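Stringing bench notebook, Primimstead courts
24 December 2018

Last entry before the break, and it's a long one, sorry Nafula (you did say write everything down!).

Finished the tension loss run on the Skonel poly this morning. Same frame as last time, the old Classka with the repaired grommet strip, strung at 48 pounds mains and crosses, one piece, constant pull. I left it hanging on the rack, away from the heater, and took a stringbed reading every time I walked past with a coffee. Most of the drop came early, same as the October batch, and then it more or less sat still. I'd been expecting the softer gauge to keep sliding and it didn't. Idrisa will be insufferable about that.

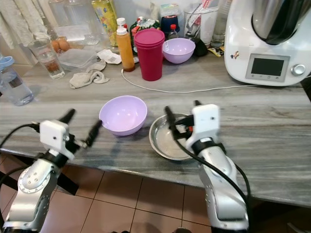 Lavender bowl and the steel one, on the counter.

The hybrid job is less happy. Mussa gut in the mains, Skonel in the crosses, and I had the gut fray on me at the throat while weaving cross number 6. My own fault, I think. I was pulling the crosses through too quickly and you could smell it (anyone who has burnt gut knows the smell). Cut it out, started again with a bit of wax on the crosses and fanned them as I pulled, and it went in clean. Took me 35 minutes longer than I'd quoted, so I'm not charging for the second go. The spoiled set goes in the offcuts drawer, please don't chuck it, I want the long bit for a starting knot demo for the juniors.

Calibration: the machine was pulling light again when I checked it against the spring gauge. Adjusted, rechecked, adjusted back a hair, rechecked. Happy now. I do wonder if it's the gripper jaws slipping on slick strings and not the tension head at all, so I gave the jaws a proper scrub with metho and an old toothbrush. If it reads light again in the new year then we'll know it wasn't grime.
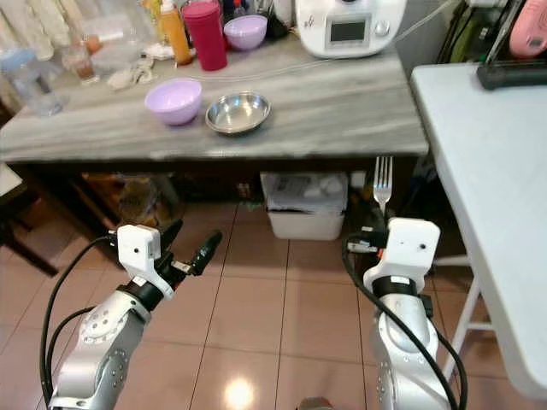 Idrisa played a set with both test racquets and reckons the fresh poly felt boardy on the backhand side and fine everywhere else. I'm not sure what to do with that! His timing's been off since he changed his grip, so I'd like Nafula to hit with them too before we start telling the pennant players anything. No labels on the handles this time, so she won't know which is which.

Stock: the 800 series reels are nearly done, both colours. I haven't reordered, as I'd like to see if the supplier still has the odd-coloured one at the old price. Overgrips are fine. We do need clamps looked at, the left one is marking strings if you lock it hard, so go easy.

To pick up when we're back:
reread the rack frame and write the number here, not on the whiteboard
replace the two cracked grommets on Nafula's spare
ring the bloke with the blue racquet bag, it's been ready for ages

Keys are in the usual spot and the machine's covered.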